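Help & Advice > Workshop > Robot Arms > Grippers and Fingers

Posted in: Setting up and maintenance

Gripper twists the stems when it plants an artificial flower, how do I set it up?
Asked by Stela Voicu, December

I look after one small arm with a two-finger gripper. It works on a plain table and has one job at the moment, which is to take an artificial anthurium, stand it in a small white pot of soil and let go. There is a steel plate and a spoon on the table as well. The cell came from Branddale and I run it with the Alitz software, program 808.

Getting hold of the stems is not the trouble. They are thin and there are several in a bunch, and when the fingers close the bunch rolls, so the flowers end up facing any way they like. Other times the plant goes in straight and leans when the fingers open. I have set the closing force to 21 and the speed to 90, both on the Alitz scale, and changing them up or down has not made a clear difference.

I also find soil on the finger pads at the end of a session. Should I be wiping them every run? Photos are below.

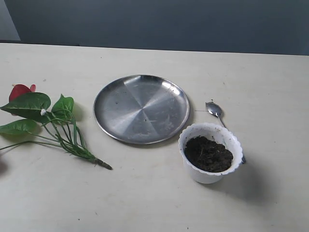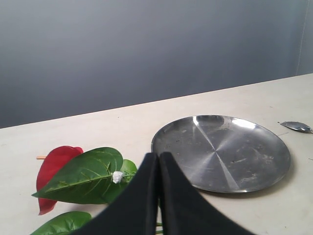 The plant lying on the table, with the gripper over it.
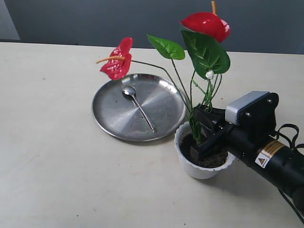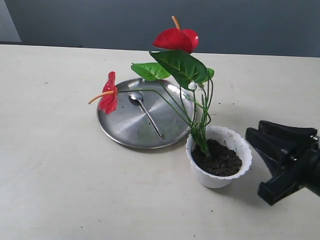 3 replies

Gilix
Posted in the afternoon

I would leave the force alone for now and look at where you grip. In your third photo the fingers are closed on the stems just above the soil, and one finger is down inside the rim of the pot. That is very low. If that finger touches the rim on the way out it will move the pot, and the plant goes with it. Teach the grip point higher up the bunch, but stay below the white tie, as the stems start to spread there.

For the rolling, tie the stems a second time near the bottom. Thin green garden wire will do. Two or three turns, ends tucked in. The bunch then behaves more like one thick stem and has less room to turn between the pads.

Then check the release. Mine used to open and pull back in the same move, and it dragged the plant over. This is the order I use now:

1. Lower to the planting height and stop.
2. Wait 800 milliseconds.
3. Open slowly, only as wide as you need.
4. Back away level, in line with the fingers, until both are clear of the rim.
5. Go up after that.

Change one thing at a time and do a few runs before the next change. Write down the old values first. I lost a good set of positions by not doing that.

Also have a look at how the arched flower sits. In the last two photos it reaches out a long way over the plate, so there is a fair bit of weight on that side. You could bend the wire in the stem back a little, if yours has wire in it. Some do not.

Buzatu
Posted in the evening

try more force. worked for me but that was with bottles

Branddale_parts_user
Posted in the evening

I would not go up on the force with plastic stems, they flatten and then they slip worse than before. Agree with Gilix about the second tie.

On the cleaning, a dry soft brush at the end of each session is enough, and a damp cloth if soil has stuck to the pads. Let them dry before you start again. Do not use solvent unless the sheet for your pads says you can. Every so often check that the two fingers still meet evenly. Close them slowly on a strip of paper and pull it gently from each side. If it comes out easily on one side and not the other, a pad has worn or a finger screw has worked loose. Switch the arm off at the isolator before you put a key on those screws.

Press the soil down as well. If it is loose and crumbly it won't hold a bunch of thin stems upright however well the arm lets go. I firm mine with the back of a spoon, then make a hole with a pencil where the stems are going to go in. Keep it a little below the rim so that it doesn't spill on the table.

If the plant still leans after all that, check that the pot is starting in the same place every time. A ring of tape on the table is the cheap way to do it.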